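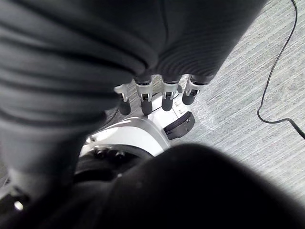
A Zurken robot's right hand, its fingers showing beneath a length of dark ribbed fabric.

Laundry robot trial halted after grip fault, but company says there was "no safety event"

12/8/20

A trial of fabric-handling robots at the Lilano linen service has been stopped after one of the machines failed to release a load when staff hit the pause control, the second such halt since May.

Zurken, which supplies the robots, calls it a "release delay". Workers on the floor have a plainer word for it. The hand kept its hold for nine seconds, according to the shift log, while an attendant was trying to pull the cloth free from the other side.

"I was told it would let go the moment I pressed the button," said the attendant, Sorcha Nic Giolla. "It didn't. I let go instead."

She was not hurt. The trial had logged 487 lifts by then, a figure Zurken has been keen to repeat. Eight of those ended in a fault of some kind, and the company has so far declined to say how many involved the pause control.

Zurken spokesman Kevin Heffernan said heavy, dark fabric had "confused the grip estimate" and that a software change would fix it. Asked why a pause button should depend on the colour of the cloth, he said the two systems were separate. He did not explain how one had affected the other.

Philomena Coughlan, who represents the floor staff, wants a hard-wired release fitted before anyone goes back to working beside the machines. "They said software last time as well," she said.

Lilano manager Darnell Szabo said the trial would resume once an outside check was finished – he would not name the firm doing it, or give a date. Zurken's own report on the earlier halt, promised to staff within weeks, has yet to be handed over.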